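Two grippers, one bench, far too much tea

So the new pair of hand-held grippers from Sallport has been on my bench since December and I've finally had a proper go with them against my old Vuso ones. I've been promising Blagoje a write-up for ages, so here you are, Blagoje!

First thing: weight. The Vuso is lighter (I do miss that by mid-afternoon), but the Sallport sits better in the hand and I stop thinking about it after a few minutes. I did 135 goes with the Sallport and 123 with the Vuso, and would have evened it up if my wrist had let me.

Boxes and cups were dull, both of them managed fine. Cloth is where it gets interesting, and I spent most of my time there.

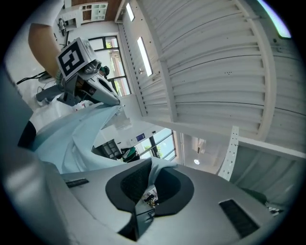

What I like is how gently I can close the fingers on a fold. With the Vuso I tend to pinch too hard and end up with a bunched corner, and then I have to let go and start again. Lucienne tried both and disagreed with me completely, she'd have the Vuso back tomorrow, but she has much smaller hands than mine and I think that matters more than either of us expected.

The cables still drive me mad, mind you. I want to try clipping them up my sleeve next, and I still haven't touched the wide camera settings. If you've got a favourite mount, do tell me in the comments!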